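양팔 분류 셀 일일 점검과 그리퍼 정렬 방법

밀빌(Milville) 작업실, 2026년 10월 12일 월요일 개정

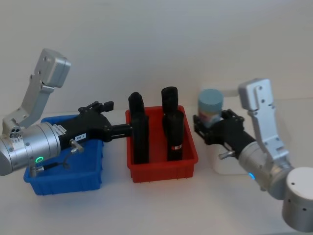
왼팔 그리퍼가 빨간 상자 안의 검은 원통에 닿아 있고, 오른팔은 하늘색 뚜껑의 용기를 들고 있다.

이 문서는 흰 작업대에 설치한 양팔 분류 셀의 점검 순서를 정리한 것이다. 전체 작업에 90분을 잡는다. 티티마 캄판이 쓴 초안에 케이블 항목을 추가했다.

준비물
- 육각 렌치 세트
- 보풀 없는 천과 이소프로필알코올
- 상자 위치 확인용 종이 본
- 점검 기록지

1. 정지와 전원 차단
실행 중인 작업을 끝내고 두 팔을 대기 자세로 보낸다. 그리퍼에 물건이 남아 있으면 손으로 받친 상태에서 연다. 비상정지를 누르고 제어기 전원을 내린 다음 7분 기다린다.

2. 그리퍼 청소
손가락 안쪽 면을 알코올 묻힌 천으로 닦는다. 접촉면이 반들반들해졌으면 패드를 교체한다. 패드는 주앙뒤깨우(Duangkaew) 부품함 둘째 칸에 있다. 판을 고정하는 나사는 대각선 순서로 조이고, 헛도는 나사가 있으면 기록지에 위치를 적는다.

3. 케이블
팔 아래로 처진 케이블을 먼저 본다. 고리가 상자 안까지 내려오면 물건을 꺼낼 때 손가락에 걸릴 수 있다. 관절을 끝까지 돌려도 당기지 않을 만큼만 여유를 두고 다시 묶는다. 타이를 너무 세게 조이면 피복이 눌린다. 커넥터는 손으로 가볍게 흔들어 유격을 확인한다.

4. 상자 위치
파란 상자와 빨간 상자를 나란히 놓고 종이 본의 모서리에 맞춘다. 두 상자의 앞면이 한 줄로 오게 한다. 상자를 바꿔 놓으면 저장된 좌표가 맞지 않으므로 색 순서를 지킨다. 테두리가 휜 상자는 쓰지 않는다.

5. 접근 높이 맞추기
전원을 넣고 저속 모드에서 한 팔씩 움직인다. 시험용 원통을 빨간 상자에 세우고 그리퍼를 테두리 위 80mm에서 멈춘다. 여기서 수직으로 내려 손가락이 원통 양쪽에 고르게 닿는지 본다. 한쪽이 먼저 닿으면 좌표를 1mm씩 고친다. 높이가 다른 원통으로도 반복한다. 상자 벽 가까이에 세운 원통은 손가락이 벽에 눌리기 쉬우니 따로 시험한다.

6. 양팔 동시 시험
한 팔이 원통에 접근하는 동안 다른 팔은 용기를 들고 상자 바깥에서 대기하게 한다. 4회 연속으로 충돌 경고가 없으면 일반 속도로 돌린다. 경고가 뜨면 대기 위치를 바깥쪽으로 옮기고 5번부터 다시 한다.

문제가 생겼을 때
- 용기가 미끄러짐: 패드를 다시 닦고, 그대로면 파지력을 한 단계 올린다.
- 원통이 넘어짐: 접근 속도를 낮추고 손가락 중심을 다시 맞춘다.
- 한쪽 팔만 응답 없음: 제어기 쪽 통신 케이블을 뺐다가 다시 꽂는다.

좌표를 수정했으면 이전 파일을 지우지 말고 날짜를 붙여 보관한다. 패드 재고가 떨어지면 데메트리우스 킨타니야에게 주문을 요청한다.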